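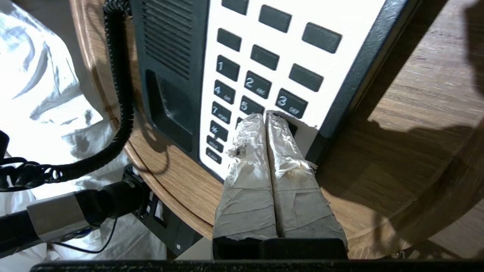 Moving your landline to Esside Digital Voice: frequently asked questions

Last updated 8 December 2023

These answers apply to residential and small business lines served from the Jordale exchange. Lines served from other exchanges are not affected at this stage.

What is changing?

The copper voice service at Jordale is being retired. Calls will be carried over your fiber connection as data, through an adapter box called the Evow. Your telephone plugs into the Evow in place of the wall jack. Dial tone, ringing and caller ID are generated by the Evow.

The copper pair to your building stays in place after the change but carries no voltage. Do not connect anything to it.

When will my line be moved?

Lines are moved in batches starting in January. You will receive a letter 45 days before your batch date and a text message seven days before, if we hold a cell number for you. The batch date can be deferred once, by up to 10 days, through the account page. It cannot be brought forward.

Will I keep my number?

Yes. The number is moved with the line and no porting request is needed. Do not cancel your existing service before the batch date. A canceled number returns to the pool and may not be recoverable.

Can I keep using my corded phone?

In most cases, yes. Any touch-tone telephone that works on the copper line will work on the Evow. It connects with the same small modular plug. If your wall cord has an older four-prong plug, an adapter is available at hardware stores.

Rotary telephones and sets that can only send pulse signals will receive calls but cannot dial out. The Evow does not convert pulses to tones. If your phone has a tone/pulse switch, usually on the side or the underside, set it to tone before connecting.
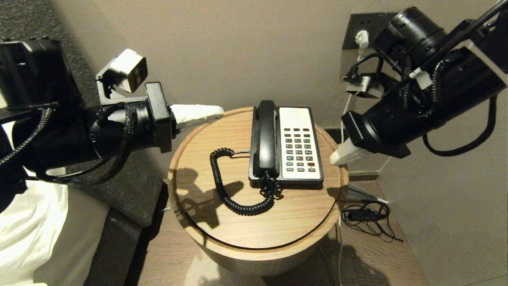
A phone that takes its power from the line needs no outlet of its own after the change. The Evow supplies line power on both of its phone ports. Sets with a display, a built-in answering machine or a powered speaker may still need their own power supply; check the label on the base.

How many phones can one Evow support?

Each port can ring up to three ordinary corded telephones. The limit is set by the ringer load, expressed as a ringer equivalence number (REN) on the label of each phone. Add the values together. If the total on one port is above 3.0, some or all of the phones may ring weakly or not ring at all. Older sets with mechanical bells draw more ringing current and often have an REN of 1.0 or higher. Newer electronic ringers are often well below that.

Can I use the existing jacks in other rooms?

Yes, but the inside wiring must first be disconnected from the street pair at the network interface. Inside most gray interface boxes there is a short test plug. Unplug it and leave it unplugged. After that, a cord from port 1 of the Evow to any wall jack will feed the rest of the house.

Do not plug the Evow into a wall jack while the copper line is still active. The voltage on the pair can damage the port, and damage of this kind is not covered by the equipment warranty.

If your building has no accessible interface box, or if the wiring is shared between apartments, ask for an installer visit. Tenants of the Grīnberga building are served from a common riser and must use the installer option.

Does the service work in a power outage?

The Evow needs household power. A battery pack is available and provides standby for several hours, with the exact time depending on the age of the pack and how long the phone is in use. The fiber terminal on the wall must also be powered, so the pack has to feed both units. A splitter lead is included with it.

Without a battery pack, there is no dial tone during an outage, and calls to 911 from the landline will not go through. Keep a charged cell phone available. Customers who depend on the line for medical reasons should register this on the account page before the batch date - the pack is then supplied at no charge.

How does 911 know where I am?

The address on the account is sent with the call. It is not detected automatically. If you move the Evow to another address, emergency crews will be sent to the old one. The service is licensed for the registered address only and should not be moved without contacting us first.

I hear no dial tone. What should I check?

Work through these points in order.

The voice light on the Evow should be solid green. If it is blinking, the unit is registering with the network; wait until it stops. If it is off or red, restart the unit by removing the power plug, waiting for all lights to go out, and plugging it back in.

The line cord should be in port 1. Port 2 is inactive unless a second number has been ordered.

The handset should be seated fully in its cradle before you lift it and listen. On many desk sets the hook switch is a small plastic tab in the cradle, and a tab that sticks will leave the phone off the hook permanently. Press it several times to see whether it springs back. 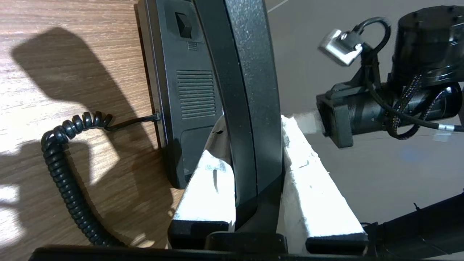

The coiled cord between handset and base is the part that fails most often. It is plugged at both ends and can be replaced without tools. To test it, swap in the cord from another phone. Crackling that changes when the cord is moved indicates a worn conductor inside it.

If a second phone works on the same port, the fault is in the first phone. If neither phone works and the voice light is green, report a fault.

What happens if a phone is left off the hook?

The Evow plays a warning tone and then switches the port to an idle state. Callers hear a busy signal or go to voicemail if you have it. Hanging up restores normal service within a few seconds. All phones on the same port are affected, so check the extensions as well as the main set.

Will my fax machine work?

Usually, at reduced speed. Turn off error correction mode and set the transmit speed to 9600 in the fax menu. Long documents are more likely to fail than short ones. We do not guarantee fax service on the Evow and we do not credit failed transmissions.

Will my alarm panel or medical pendant work?

Ask the supplier of the device. Many alarm panels dial out using signals that do not survive conversion to data, and some monitor the line voltage and report a fault when it differs from what they expect. A test call must be completed with the monitoring center after the change. Do not assume that a panel works because the phone beside it does.

Which star codes are supported?

Call waiting off for one call: *70
Call forwarding on: *72, then the number
Call forwarding off: *73
Hide your number for one call: *67
Last caller: *69
Voicemail: *98

Speed dial numbers stored at the exchange will be lost. Numbers stored in the telephone itself are not affected unless the set loses its memory when unplugged. Write them down first.

Why is there an echo on some calls?

Data calls have a slightly longer delay than copper calls, and an echo that was always present becomes easier to hear. The usual source is the speakerphone at the other end. If the echo is present on every call, lower the handset volume and remove any in-line filters left over from DSL service. Filters serve no purpose on the Evow.

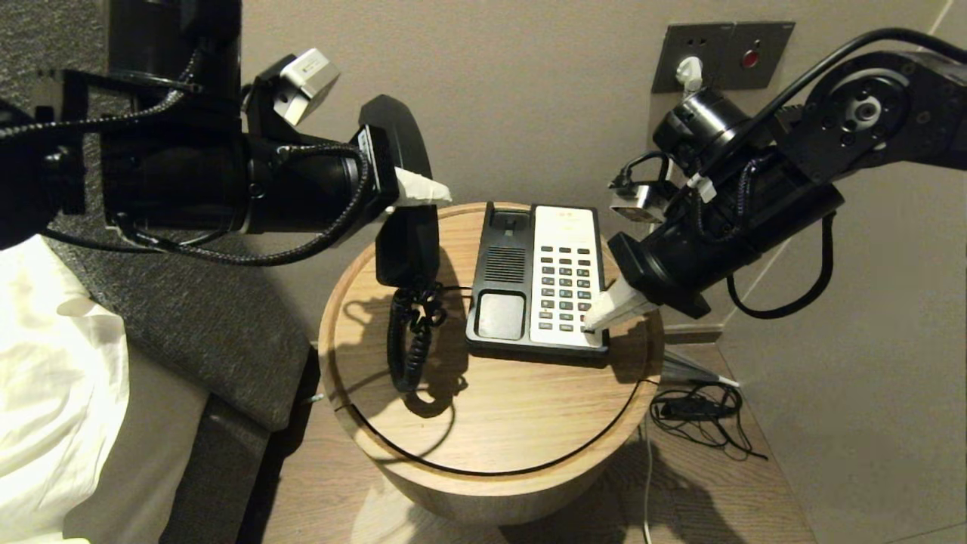 What does it cost?

The monthly line charge does not change. The Evow is on loan and must be returned if the service ends. An installer visit is billed at $63 unless the visit is needed for a building with shared wiring, in which case there is no charge. A missed appointment is billed at the same rate.

Can I refuse the change?

The copper service will end at Jordale whether or not an Evow has been fitted. If no Evow is registered on your batch date, incoming calls are sent to a recorded message and the number is held for 45 days. After that the account is closed and the number is released.

How do I report a fault?

Use the fault form on the account page, or dial 611 from any working Esside line. Have the serial number of the Evow ready. It is printed on the base of the unit, under the bar code.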